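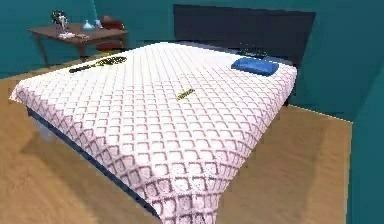

Posted 2021-06-18

I'm after three people to help me finish a robot in my garage in Clestport. It's called Bako, it's meant to tidy a house, and at the moment it mostly bumps into my washing machine. If you like soldering, or tinkering with software, or just watching a thing on wheels make poor decisions while you drink tea, please read on!

Quick bit of background. I started Bako last winter with a second-hand wheelchair base and an arm I'd cut out of aluminium in the shared workshop at Isgate (the good bandsaw is there, mine is dreadful). The base drives nicely now. The arm lifts, turns and grabs, as long as you don't ask it for anything heavier than a tin of beans. What it can't do yet is look at a room and decide what to go for first, and that's where I've got stuck on my own.

So there are two halves to the job. One is the real machine in the garage, with all its cable ties. The other is a pretend house on the computer, which I've called Grovari, where we try things out before they get anywhere near a motor. The bedroom in there has teal walls and a big bed with a lattice-patterned cover, and that cover has caused me more bother than everything else put together. My object finder sees all those little shapes and gets terribly excited. I've got 514 saved views to go through by hand, and I've done 73 of them — my eyes won't take many more without company.
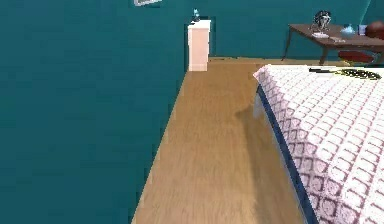

What I'd love is one person who's happy with Python (you don't need to be brilliant, I'm certainly not), one who likes mechanical bits and can help me redo the wrist joint, and one patient soul to sit with the saved views and mark up what's what. That last job needs no experience at all. You draw round things, you name them, you argue with me over whether something on a bed counts as clutter or as somebody's evening plans.

We also need to sort out soft things. A book or a cup has a shape you can plan for, but a bag full of rubbish sags in a different place every time, and the gripper has to go for the knot or it's hopeless. I've put a tied yellow sack on a dark blue floor in Grovari for the first go at it.
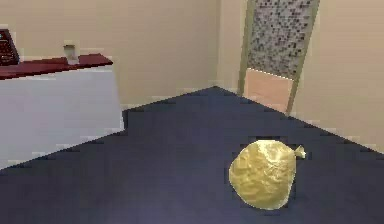

Do I have to know anything about simulators, someone asked under my last post, or could I turn up with a screwdriver and learn the rest? Turn up with the screwdriver, please. I learnt it all from forums and late nights, and I'm glad to pass on what I've got.

The practical stuff: we'd meet one evening a week, mostly in my garage, with the odd trip to Isgate when something needs cutting. It isn't paid, sorry, but I'll cover parts and feed everyone. The garage is up one small step and I have a ramp for it. You'd need to be over 18 because of the power tools.
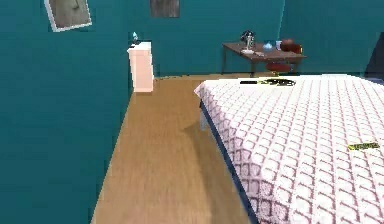 I'd like us going properly by September, with Bako picking things up off a real bed in a real spare room (mine, the duvet is plain, thank goodness). Anything you write or make stays yours, and the whole lot goes online for other people to copy if you're all happy with that.

To put your name down, send me a few lines through the contact form on this site. Tell me which of the jobs you fancy and something you've built or mended, however daft. A wonky shelf is fine. I'm keeping this open for 30 days and I'll answer everybody, though I can be slow when there's glue drying.

We use cookies to remember your settings and see which pages get read. By carrying on you agree to this. Accept | Manage cookies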